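**Thread: Keypoint detector fires on the background when the wrist view is mostly pattern**

**hagos_t** wrote:

Splitting this off from the Dratik release thread. We're on the March build, two arms, wrist cameras plus one fixed view, folding T-shirts. The collar and hem detector was trained mostly against plain walls and plain table tops. With busy surroundings the wrist stream gives me confident hem points on flower petals. Over one run I logged 386 frames with at least one keypoint that wasn't on cloth at all. The planner then sends an arm after it and the joint limits stop it.

Worst case is when the pinched bit of cloth is low in the view and blurred, and everything behind it is print with hard black outlines.

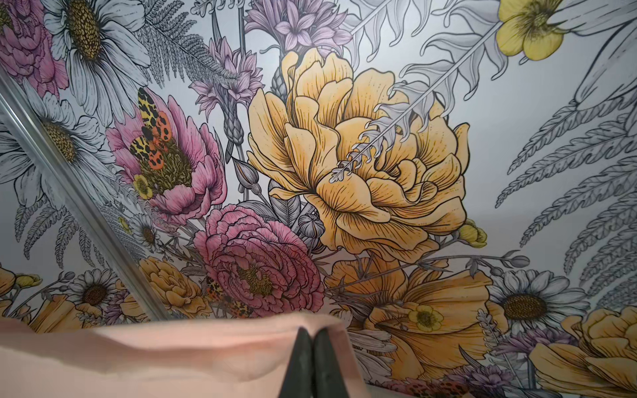
Does the planner need a keypoint from every wrist frame? It doesn't. It can hold the last good one for a short window, which you set with the hold value in the planner config, and after that it falls back to the fixed view.

That default is what I'm arguing with. The hold is long enough for a bad point to be kept as the "last good" one. I'd like the mask check to run before the hold, not after it.

— Hagos Tekleab

---

**strebel_user** wrote:

Why not put up a plain backdrop? You'd be finished by lunch.

---

**hagos_t** wrote:

Because the policy has to work in places where I don't choose the wallpaper. I've done the plain version and it passes. I learn nothing from it.

---

**ffankhauser** wrote:

I maintain the Strebel mask node, so take this as biased. Order matters less than you think. If the mask is bad, moving it earlier only means you throw away good points sooner. Pale peach cloth on a pale sheet gives a weak boundary as it is, especially on the side where the light washes it out. I would look at the stitching. A double row of stitches along a hem is a much better cue than colour. 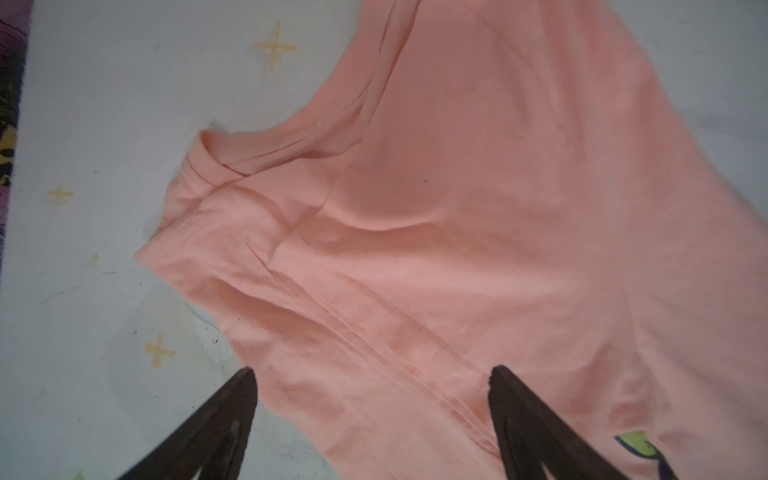
The stitch cue went into the node as an optional channel, off by default. Turn it on and raise the crop to 96 pixels, otherwise the two rows blur into one and you gain nothing. It costs a little time per frame, but you aren't running the wrist stream at full rate anyway.

Ferdinand Fankhauser

---

**hagos_t** wrote:

Tried it. Off-cloth points are well down. What's left is mostly the fixed view, and I think that's a different fault. When the shirt is rumpled and hangs over the front edge, the mask comes back as two pieces and the planner takes the larger one as the whole garment. The collar then ends up in the piece it ignores.

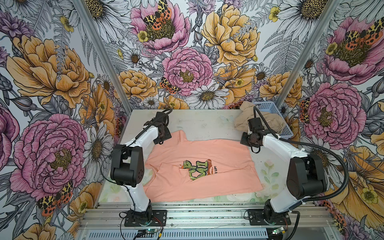 So the flatten step starts from the wrong corner. I can patch it by joining pieces that are close together with similar colour, but I don't like having that in the planner.

---

**nendberg_lab** wrote:

We had the same split. Joining by distance worked until there was a second garment in the basket, and then we got one very large shirt. Give the basket its own exclusion region first.

---

**ffankhauser** wrote:

Agree with Nendberg on the exclusion region. Disagree that joining belongs in the planner at all. Planner should receive one garment or an error. If you open a ticket I'll put it in the mask node.

---

**hagos_t** wrote:

Ticket is open, with the logs attached. For anyone else hitting this, these are the settings I have now:

- `stitch_channel: on`
- `crop: 96`
- `mask_before_hold: true` (my patch, not in the release)
- basket corner excluded in the fixed view

I also stopped the fold step from starting until the fixed view reports collar and hem at opposite ends.

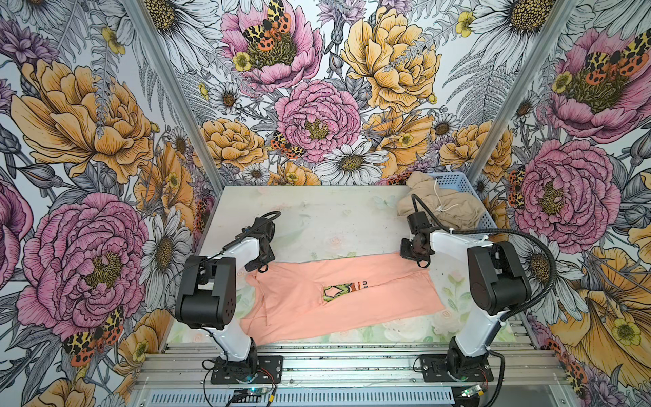 The check on that is crude. It takes the long axis of the mask and looks for one keypoint class at each end, and sleeves can still confuse it. When it fails the arms go back to flattening, up to 2 times, and then it stops and asks for a person.

---

**strebel_user** wrote:

I'd still do the plain backdrop for a baseline. Otherwise you can't say which of those four lines helped.

---

**hagos_t** wrote:

Fair. I'll rerun the plain set with each one switched off in turn and post the numbers in the ticket.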